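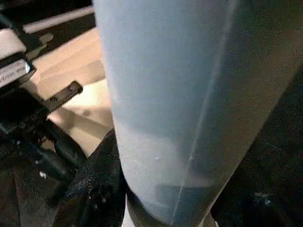 May 21, 2022
Brouwer bench, leg insertion, roll estimate from the wrist views

Good day today! The seam idea works a lot better than I expected, and I want to get it down before I start moving files around.

Background, for anyone picking this up from the March notes. The policy gets the tube to the socket fine. Where it falls apart is the thread start. It has no idea how far the tube has rolled in the fingers, so it turns, runs out of wrist, regrips, and the new grip is a fresh unknown. Torque alone tells us we've jammed, but by then we've jammed.

So: find the thin line running down the face of the cylinder in the wrist view, fit it, and use its offset from the two contours as a roll angle. No markers, no tape on the parts. I had been planning to print rings for the tubes and I'm so happy I didn't.

What I did

1. Labeled 1568 wrist frames by hand, line and both contours. Slow, but it made me look properly at the bad ones. The line can be brighter than the surface or darker than it depending on the light, so the first version (bright ridges only) was throwing away a good part of the set. Now it takes either sign.

2. Trained the small Deron head on top of the frozen backbone, 3000 steps. It was flat well before the end, so there's probably no point in going longer.

3. Checked what happens with blur and marks on the surface. A thin faint line that fades out halfway down still gives a usable fit if the top part is clean. Blurred color patches lower down pull the fit sideways, so I weight the upper half more. Crude, but it helped right away.

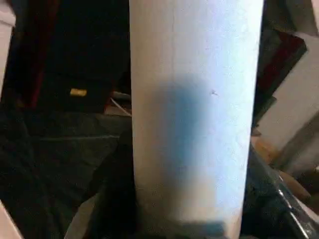
4. Fed the angle to the controller as one extra input, low-passed, with a confidence value. Below threshold it holds the last good angle and carries on.

Runs on the Ollau frame

Set of 20 attempts, same start pose for the frame, tube pose jittered. Left arm clamps the near edge of the frame by the corner, right arm brings the tube in low down, near the fitting. Holding low matters. When I let it grip higher the free length swings and the thread start wanders with it.

With the roll input on, the thread caught on the first try in all but five. With it off, same seeds, it was the other way round and then some: lots of half turns, lots of backing out. I watched one regrip where it came back, read the angle, rolled the wrist the short way and went straight on turning. Lovely to see, I made a noise.

The misses were all the same kind of miss. Tube axis too far off the socket axis, so a correct roll angle doesn't buy anything. That's a job for the head camera, which sees the tube and the corner together.
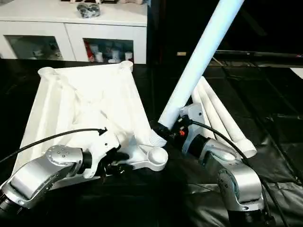

Wouter Mulder isn't convinced the gain is all from roll. His point is that the extra input also slows the policy down near contact, and a slower approach might get most of the improvement for free. He wants a control where the angle is replaced with a constant and the speed is matched.

Fair, and easy to run. I'll do it on the same seeds so the comparison is clean. I'd still bet on the angle, given how the regrips look, but I'd much sooner know. If he's right we get a simpler policy and I buy the coffee.

One more thing from going through the logs. The fit is steadiest when the line sits well inside the visible face. Close to either contour a small pixel error becomes a big angle error (obvious once you draw the circle) and the confidence should drop there, but at the moment it doesn't. 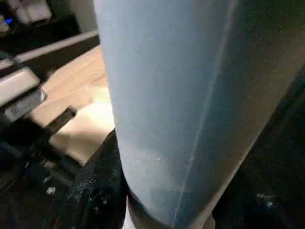

I'm going to put that in explicitly, as a term from the geometry, and leave the learned confidence to deal with blur and glare. It also suggests choosing regrips so the line lands near the middle of the view. We get to pick the grip angle anyway! Might as well pick one we can read.

To do
- matched-speed control for Wouter
- geometric term in the confidence, then rerun the label set
- axis check from the head camera before the first turn
- ask Zuteck whether the shorter finger pads are still on order
- copy the labels to the shared drive, they're only on the bench machine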